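ok I've been reading way too much about whether robots can do chores yet, so here's a thread. Mostly about boxes. Sorry in advance

background for new people: I spent two summers packing orders at a place called Westent (candles, mugs, those little diffuser things) and I have OPINIONS about packing. So whenever somebody posts "robots will be folding your laundry by next year!!" my first question is can it put a mug in a box and shut the lid

because think about what that is for a person. You grab the box, thumb the flap up, poke the foam till it sits right, drop the thing in, close it, next. I did 150 on a good shift and I was thinking about lunch the whole time
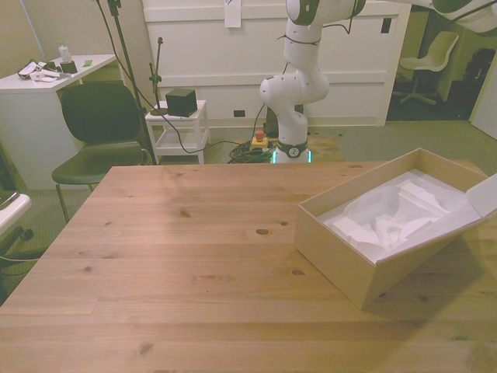

and every piece of that is a separate headache for a machine. The flap is floppy. Cardboard gives when you push on it, and then the whole box scoots across the table. A person puts a pinky on the far side without even noticing they've done it. With one arm you'd better have a plan for the scooting

foam is its own thing. If it's molded and the item only goes in one way, great, that helps a lot! You know where everything should end up. But then you have to hit that spot, and if you're a tiny bit off the item perches on the rim looking like it's in. We had returns at Westent over exactly that and those were packed by humans (me. some of them were me)

dishwashers next, everybody always asks. I think loading is harder than unloading and I will fight about it. Unloading, the plates are already standing in rows for you. Loading is a sink full of who knows what, with a fork hiding under a bowl

laundry I'd put dead last. A towel, fine, it's a rectangle. A fitted sheet?? I can't fold a fitted sheet. I have lived a full life without folding one

wiping counters is the one I'd bet on first for the house. Flat surface, you can go over it 3 times if you missed a spot, and it doesn't matter much how long it takes. If it runs while I'm asleep it can take 2 hours for all I care

Subscribe to our newsletter and never miss a post! Enter your email address. You can unsubscribe at any time.

back to boxes, the part people skip over is the lid. Opening one from closed is way worse than closing one that's open. You need to get something thin under an edge and lift without dragging the whole box up with it. A cutout for a finger helps if it's a finger going in there. Two stiff fingers that only pinch have to go at it some other way, probably by grabbing the edge
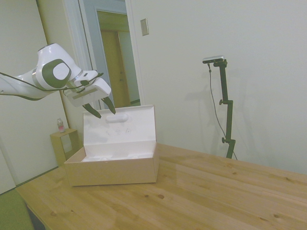
Sakai replied that I'm being too hard on them, and that in a shop you'd just change the box. Make the flap stiffer, put a stop on the table so it can't slide, and half my complaints go away.

which, fair! That's totally how a shop floor would do it, and it's why I think shops get there years before kitchens do. You can redesign a box. You can't redesign my mom's junk drawer

but then you're only good at that one box. Westent had the mug box, the tall candle box, and a horrible one that came in flat and never squared up no matter what you did to it. New person figured out all of them by break time. That's my bar, basically. Give it a box it hasn't met and see how long before I'd trust it with a mug

anyway current rankings: counters soon, boxes in a shop pretty soon, dishwasher eventually, fitted sheets never. Tell me what chore I forgot, and if you say bathrooms I already know, I just don't want to think about it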